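Section 4. Choosing and Setting Up Chores

Read this section after the arm is bolted down and the emergency stop has been tested (Section 3). It covers which jobs the Gatska bench arm can be given, which jobs it should not be given yet, and how to set up and try out a new one.

4.1 Before you pick a job

People who buy a home or shop arm usually have one chore in mind. Sometimes the arm can do it the first evening. More often it can do part of it, and a person still has to do the rest. Folding a towel is a good case. The arm can move a folded towel from one place to another, but it is slow and unreliable at folding one that starts in a heap.

We sort jobs into three groups.

Ready. The object is stiff, it starts in the same place each time, and nothing bad happens if it is dropped. Moving capped jars to a shelf, standing up markers, sorting wood blocks, feeding blanks to a drill jig.

Supervised. The object varies in shape or position, or the grip has to be fairly exact. Loading a dish rack with plastic cups, putting hand tools back in a tray, holding a round part upright while you work on it. Stay within reach of the stop button.

Not yet. Glass, knives, hot pans, liquids in open containers, anything with a cord under tension, anything alive. The arm will attempt these if you teach them. Do not teach them.

NOTE: A job can change groups. Moving an empty plastic pitcher is Ready. Moving a full one is Not Yet.

4.2 What you need

The arm, mounted and leveled
The two-finger gripper, with clean pads
A flat work surface with no loose cloth on it
The object you want handled, plus a spare if you have one
The Naladen control program, installed on a computer at the bench
A ruler or a strip of masking tape

4.3 Setting up a new job

1. Switch the arm on and wait for the steady light. If the light blinks, go back to Section 3.

2. Clear the reach area. The arm swings wider than it looks when it returns to its rest position, and a coffee cup left at the back of the bench is the usual victim.

3. Mark the start position with tape. Put the object on the mark.

4. In Naladen, choose New Job and type a name. Use a name that says what the object is. You will have several jobs called "test" before long if you don't.

5. Set the speed to Low. Leave it there for all of the steps in this section.

6. Choose a grip shape. Use Flat for boxes and blocks. Use Round for cans, tubes and handles.

7. Jog the gripper down until the fingers are on either side of the object. Stop before they touch it.

8. Close the fingers one step at a time. Stop at the first sign of contact on both sides. If one finger touches first, open the gripper, shift the arm toward the side that touched, and try again.

9. Press Save Grip.

10. Jog the arm up a short way and hold. Watch the object. If it tilts or slides, set it back down and go to 4.5.

11. Move to the finish position, lower, and open the fingers fully. Press Save Place.

12. Run the job once with your hand on the stop button.

CAUTION: Never hold the object for the arm while the fingers are closing. The gripper does not know the difference between your thumb and a broom handle.

CAUTION: Remove rings, sleeves and lanyards that could hang into the reach area.

4.4 Trying a job in simulation first

Round objects, tall objects and anything with parts inside should be tried in the simulator before you try them on the bench. Dropping a virtual part costs nothing. The simulator comes with Naladen and opens from the same menu.

1. Choose Simulate, then Load Object. Pick the closest shape in the library, or load your own model file.

2. Set the surface to match yours. Wood, steel and rubber mat are supplied. The choice affects how the object slides, so it is worth getting right.

3. Turn on Cutaway if your model has inner parts. The front of the outer wall is hidden so you can see what the gripper is squeezing toward. Cutaway changes the view only. The wall is still there as far as the grip is concerned.

4. Run the job 100 times using the Repeat box. Let it finish. It is tempting to stop after a handful of good ones.

5. Look at the failures. Naladen keeps a short replay of each.

6. Change one setting, then run the set again.

NOTE: Simulated results are better than bench results. In our shop a tube-holding job that failed 2 times in simulation failed 49 times on the real bench, same count of runs, before we cleaned the pads and lowered the tape mark. Treat a good simulated score as permission to start bench trials and nothing more.

Shadows in the simulator may have jagged, stepped edges when the graphics setting is on Fast. They have no effect on the grip.

4.5 If the object tilts, slides or drops

Tilts to one side. The fingers are closing off center. Repeat steps 7 and 8 of 4.3.

Tilts forward or back. The grip is too high or too low for the weight. For a tall cylinder, try a lower grip for standing it in place and a grip near the middle for lifting.

Slides down. Wipe the pads with a damp cloth, let them dry, and close one more step. If it still slides, the surface is too slick for bare pads. Fit the rubber covers from the accessory bag.

Drops at the finish. The fingers are opening before the object is down. Lower the finish position a little and save it again.

Dents or cracks. The grip is too tight. Throw out the saved grip and start over with a fresh object. A damaged one will give you a false reading.

4.6 Worked job: holding a layered tube

The model used for this job is a red cylinder with a felt-like crimson sleeve on its upper part. The cutaway below the sleeve shows a translucent inner tube, and a thin purple rod stands in the center of it. It belongs in the Supervised group. The fingers have to close on the lower part, below the sleeve, and stay level with each other while the tube stands upright.

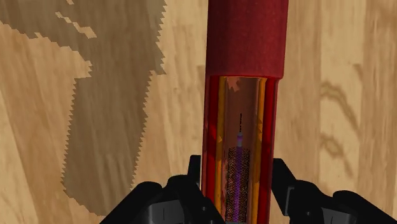

Oltmont, November

Set the surface to wood and the grip shape to Round. Bring one black finger to each side of the lower part of the cylinder before closing. Keep the view close enough to see both fingers and the cutaway together, even if the top of the cylinder is then out of view.

1. Close one step at a time as in 4.3.

2. After each step, check the two yellow-orange strips inside the outer wall. They should stay parallel. If they lean toward each other, the grip is too tight.

3. Check that the purple rod stays centered between them.

4. Save the grip and run a short lift.

5. Do not move the grip up onto the sleeve. A soft covering can shift over whatever is under it, and the simulator is poor at predicting how.

If you repeat this on the bench, use a plain cardboard or plastic tube of similar width. You will not have a cutaway to look through, so listen for creaking and stop if the wall starts to give.

4.7 What to expect day to day

An arm that has been set up with care will do one Ready job well for weeks. It will not notice that you bought a different brand of jar. It will not pick up what it dropped unless you have taught it to, and it will go on placing nothing onto the shelf with great patience until the job ends. Check on it.

Changing from one chore to another takes a person a few minutes - moving tape, loading the saved job, running it once at Low. If you only need the chore done now and then, doing it by hand will be faster. The arm earns its place on jobs that repeat.

Owners of the older Van Loon gripper can follow this section, but the fingers open less widely. Measure the object first, and skip the Round grip for anything wider than the opening marked on the gripper body.

Cleaning and pad replacement are covered in Section 5.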